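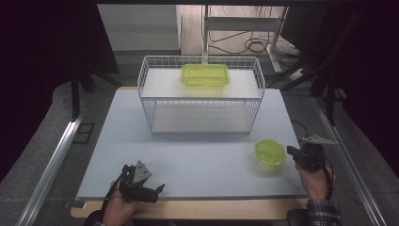
Dried-on limescale is the main reason plastic food tubs go cloudy, and in a hard water area it comes back within weeks. White vinegar shifts most of it. Mix one part vinegar to two parts warm water, fill the tub to the rim and leave it for an hour before washing as usual. Translucent tubs like the lime-green ones show the film less than clear ones do, so run a finger round the inside to check. A white wire basket with a shelf in it, open at the top, is a good place to put them afterwards.

Smells are a different job. Put a spoonful of bicarbonate of soda in the tub with a splash of water, spread the paste round the sides and leave overnight. Rinse twice. Onion may need a second go.

Tomato stains rarely come out completely. A few hours on a sunny windowsill will fade them. Wiping the tub with a little cooking oil before the sauce goes in helps too.

Store tubs with the lids off. Lids can stand upright in an old toast rack or a narrow box. Anything with a split rim goes in the shed for screws.

Wire baskets rust first at the joints where the coating chips. Dry them with a cloth, and touch up bare spots with enamel paint.

Last updated 3 Jan 2019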